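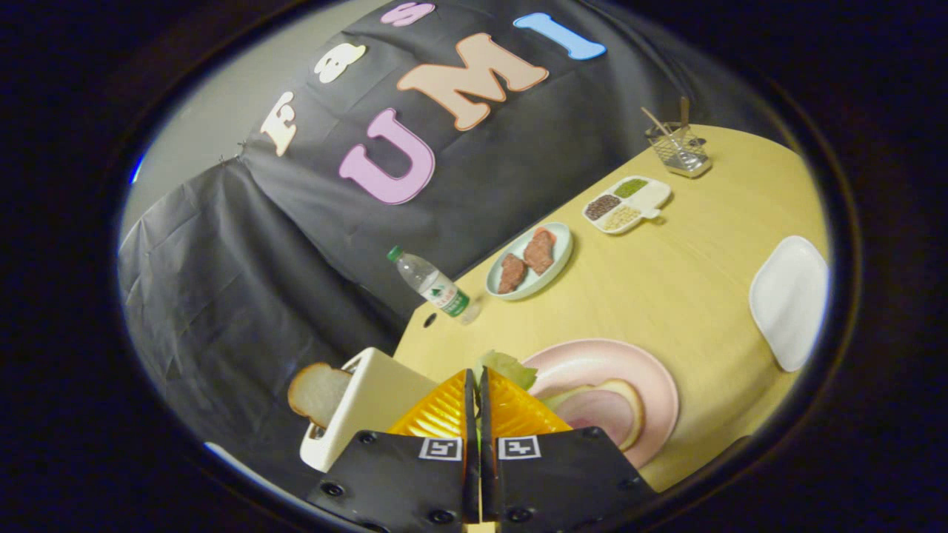
Máté Orbán would rather pin felt letters than glue them, and he says most people start with the wrong cloth. "Black works behind pastels," he said. "Pink, peach, light blue, you can read them from the back of a hall."

Orbán has been making fabric backdrops at Dralley for 18 years. He rents them out for school fairs and name days, and keeps 400 letters sorted in drawers by size.

The big letters go up first. "You hang the cloth, let it drop for a night, then do the large word," he said. "The small ones fit in after that — if you begin with them you run out of room."

He doesn't iron out every fold. Noémi Deák handles the cutting and disagrees with him on this. "I'd steam it all," she said. "He says it's cloth and should look like cloth."

They do agree on the table. It stands close to the backdrop and goes up last, once the letters are on. "Otherwise you're leaning over it with pins in your mouth," Deák said.

The next job is in April, for a school in Jasik. The word hasn't been chosen yet.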